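被拧紧的世界：一枚螺纹标准如何进入机箱、车间与仓库

在Walesier的紧固件分拣仓库里，最常见的退货原因写在一张油污的登记表上：“螺纹不符”。退回来的螺钉本身几乎都合格，直径在公差之内，硬度达标，镀层完整。问题出在配对。买方以为自己要的是一种螺纹，手里的孔却是另一种。两者拧进去两圈，手感尚可，第三圈开始发涩，第四圈时孔壁上的牙已经被刮掉一层。

负责仓库技术核对的Sebastian Surdu把这类退货单独归档。他的判断是，紧固件行业的大部分损耗来自识别环节，制造环节的缺陷所占比例很小。分拣线上有投影仪、螺纹环规和扭矩仪，而终端用户手里通常只有一把螺丝刀。

螺纹在几何上并不复杂。一条螺旋线绕着圆柱上升，截面是三角形，削去顶部和底部的尖角，便得到现代紧固螺纹的基本牙型。描述它需要的参数有大径、中径、小径、螺距、牙型角和旋向。其中中径最难直接测量，也最能决定配合质量。所谓中径，是一个假想圆柱的直径，在这个圆柱的母线上，牙厚与牙槽宽度相等。它在实物上看不见，只能用三针法、螺纹千分尺或环规间接得到。

困难来自历史。十九世纪上半叶，英国各厂的螺纹互不相通。一家机车厂修理另一家生产的部件，往往要连同螺栓和螺母一并重做。惠特沃思在收集各厂样品之后，提出牙型角五十五度、牙顶牙底均为圆弧的方案，并规定了每个直径对应的每英寸牙数。这套方案先在铁路和造船业通行，随后扩展到一般机械。

1864年，塞勒斯在费城提出另一种牙型：牙型角六十度，牙顶和牙底削平。他的理由偏重工艺。六十度角用普通量具就能检验，平顶比圆弧容易加工，一名中等水平的车工用一把刀具即可完成，而惠特沃思牙型需要多种刀具配合。这一方案后来成为美国统一螺纹的前身，六十度角也为后来的公制螺纹所采用。

两种牙型角的差别只有五度，放到实物上，肉眼难以分辨。但在旋合长度内，五度的差异足以使接触从整个牙侧缩减到一条线。受力面积减小，局部压应力上升，螺纹在远低于额定载荷时就会屈服。二战期间，盟国之间的装备维修因此付出了可观的代价，战后英、美、加三国统一了英制螺纹，牙型角定为六十度。公制螺纹则在另一条线上发展，最终由国际标准化组织归并。

今天，大多数工程师在日常工作中面对的是两个家族：以毫米标注螺距的公制螺纹，和以每英寸牙数标注的统一螺纹。两者牙型角相同，基本三角形相似，混用时的失配主要来自直径和螺距。

小规格区间是失配的高发地带。以个人电脑和机架设备为例，长期并存的有两种螺钉。一种是公制M3，大径三毫米，粗牙螺距零点五毫米。另一种是统一螺纹6-32，六号规格，大径约三点五毫米，每英寸三十二牙，折合螺距约零点七九毫米。前者多见于光驱、二点五英寸硬盘和部分主板支柱，后者多见于三点五英寸硬盘、电源和机箱侧板。两种螺钉的头型、颜色、长度都可能相同。

把M3螺钉拧入6-32的孔，螺钉在孔内晃动，拧几圈后或者卡住，或者直接滑脱。反过来把6-32螺钉压入M3的孔，大径超出约半毫米，前一圈多靠蛮力切入，孔壁材料若是铝或薄钢板，原有牙型便告报废。Surdu的登记表里，后一种情形更多见，因为前一种在装配时就会被察觉。

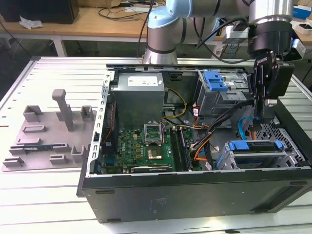

手边没有螺纹规，怎样区分M3和6-32螺钉？
把两枚螺钉并排，让螺纹部分互相贴合，对着光看牙与牙之间的咬合。同规格的两枚能完全嵌入，不留缝隙；规格不同时，两三牙之后就会错开。只有一枚时，可用卡尺量大径，读数接近三毫米的是M3，接近三点五毫米的是6-32。

这一方法的可靠性取决于参照件。如果参照件本身来路不明，比较只能得出“相同”或“不同”，无法得出具体规格。维修台上常备一枚已知的M3和一枚已知的6-32，用细线拴在工具盒内侧，是成本最低的解决方式。

识别之后是拧紧。拧紧的目的，是在螺栓杆部建立轴向拉力，业内称为预紧力。预紧力使被连接件相互压紧，由接触面的摩擦抵抗横向滑移。扭矩只是获得预紧力的手段，而且是效率很低的手段。典型的干态钢制螺栓连接中，施加的扭矩约有一半消耗在螺栓头或螺母支承面的摩擦上，四成左右消耗在螺纹副的摩擦上，真正转化为轴向拉力的只占一成上下。

由此产生一个常被忽视的后果：摩擦系数的小幅变化，会引起预紧力的大幅变化。同一批螺栓，同一把扭矩扳手，同一个设定值，若其中一部分沾有机油，其预紧力可能高出干态件三分之一以上。对大规格高强度螺栓而言，这意味着部分螺栓已接近屈服。对小螺钉而言，则意味着滑牙。

Netow是一家专做小扭矩校准的实验室，其业务对象多为仪表厂和电子装配厂。该实验室去年整理过一批送检的电动螺丝刀，共479把，其中91把的实际输出偏离标称值超出允许范围。偏离的方向并不一致。弹簧离合式工具的漂移以偏低为主，原因是弹簧疲劳；而离合面缺油的工具则偏高，并且离散度增大。实验室给出的建议是缩短校准周期，并在每班开工前以静态扭矩仪做一次抽查。

抽查的时间点也有讲究。Orkance装配车间的工艺员把抽查安排在早晨开机后30分钟，此时离合器和减速箱的润滑脂已达到稳定温度。冷机状态下测得的数据偏离较大，用来调整设定值，反而会把误差带入全天的生产。

薄板连接另有一套规则。机箱、配电柜和家用电器的外壳多用一毫米以下的钢板，按通行的经验，螺纹旋合长度至少应达到公称直径的零点八倍，薄板自身的厚度显然不够。常用的补救办法有翻边攻丝、压铆螺母和自攻螺钉。

翻边攻丝是先冲出底孔，再用冲头将孔缘向一侧翻出一圈短颈，在短颈内壁攻牙。这样得到的有效长度可达板厚的两倍到两倍半，材料没有增加，成本很低。缺点是短颈壁薄，外缘容易开裂，裂纹往往沿冲裁毛刺方向扩展。工艺上要求毛刺面朝向翻边内侧。

压铆螺母是把带滚花和环槽的螺母压入板孔，板材受压后流入环槽，形成抗拔和抗扭的机械锁合。它对两种材料的硬度差有要求：螺母须明显硬于板材，否则变形发生在螺母一侧，锁合无从形成。不锈钢板上使用普通碳钢压铆螺母，脱落率高，原因多半在此。

自攻螺钉省去攻丝工序，由螺钉自身在底孔内成形或切削出牙。它适合一次装配、很少拆卸的场合。重复拆装时，操作者若不先反转螺钉，使其落入原有牙槽再正转，螺钉便会切出第二道牙。两道牙交错之后，孔内所剩材料不足以承载，紧固随即失效。反转时能感到一次轻微的下落，有经验的装配工以此为起点。

塑料件上的情况又有不同。热塑性塑料存在蠕变，预紧力在装配后数小时内即可下降相当一部分，随后趋缓。因此塑料连接的设计不能依赖高预紧力，通常采用较宽的螺纹间距和较小的牙型角，以降低径向胀裂力；需要反复拆装的部位，则埋入黄铜嵌件，由金属承担螺纹磨损。

防松是另一个争论较多的题目。弹簧垫圈在各行业使用极广，试验结果却不支持它的名声。在横向振动试验机上，装有弹簧垫圈的连接，其预紧力衰减曲线与不装垫圈的连接相差无几，某些条件下还更陡。压平弹簧垫圈所需的力远小于正常预紧力，垫圈在螺栓拧紧后已处于完全压平状态，此时它的作用接近一枚开口的平垫圈。

效果较稳定的防松手段有几类。楔形锁紧垫圈成对使用，利用楔面角大于螺纹升角的关系，使松退动作反而增加夹紧力。厌氧胶填充牙间空隙，固化后消除侧向微动，强度等级以颜色区分，但各厂的颜色约定并不完全相同，选用时应核对数据表。尼龙嵌件螺母依靠弹性变形提供附加扭矩，其有效次数有限，高温下性能下降。对小规格螺钉，预涂尼龙贴片是较常见的折中方案。

Iglesias是一家中型的轨道车辆内饰供应商，它的做法较为保守。该厂对座椅底座螺栓采用楔形垫圈，对行李架螺钉采用中等强度厌氧胶，对检修盖板则不作任何防松处理，只规定检查周期，并在螺钉头与盖板之间画一道油漆线。油漆线一旦错开，说明螺钉发生过转动。该厂的检修记录以这道线的状态为首要条目，扭矩复测列于其后，因为复测本身会改变连接状态。

复测改变状态，是这个行业里反复出现的问题。静止的螺纹副需要克服静摩擦才能转动，静摩擦系数高于动摩擦系数，所以在已经拧紧的螺钉上读到的起动扭矩，通常高于当初的安装扭矩。若检验员以此判定“拧得过紧”而加以松退，再按标称值重装，支承面和螺纹表面已经磨光或刮伤，得到的预紧力与原值不同。比较稳妥的办法是记录转角与扭矩的关系曲线，取起动峰值之后的平稳段作外推。

规格书上的数字因此需要带着条件来读。一份完整的拧紧规范应写明螺钉规格与强度等级、表面处理、润滑状态、被连接件材料、拧紧速度、目标扭矩及其公差，必要时加上转角窗口。实际流通的规范多数只有一个扭矩值。装配线上的人员更换之后，其余条件随之丢失，数年后再出现批量松脱，追查往往止于“按图施工，扭矩合格”。

拧紧速度是最容易漏掉的一项。电动工具的转速提高后，自攻螺钉在塑料孔内的摩擦热使孔壁软化，旋入扭矩下降，工具到达设定值时螺钉头可能已经压入过深。同样的设定值在低速下却会提前脱开，螺钉头悬在板面之上。换用另一型号的工具而不重做工艺试验，两种后果都有可能出现。

Walesier仓库在九月改动了标签格式。旧标签上只印直径和长度，新标签加印螺距或每英寸牙数、头部驱动形式和表面处理代号，公制件与英制件的标签底色分开。分拣员每逢星期二对零散退料做一次集中复核，无法确认来源的一律按废料处理，不再回架。Surdu对废料的金额并不在意，他列出的理由是，一枚规格不明的小螺钉价值不到一分钱，而它可能毁掉的那个螺孔，更换时要连同整块底板一起计算。

登记表仍在使用，“螺纹不符”一栏仍在增加。新近的几条来自同一家客户，该客户订购的是6-32机螺钉，图纸上写的却是“M3.5”。后者在公制系列中确有其规格，大径三点五毫米，与6-32几乎相等，螺距为零点六毫米。用卡尺量大径，两者无从区分。仓库为此给复核台添了一套螺距规，并在新标签上把螺距的字号放大了一级。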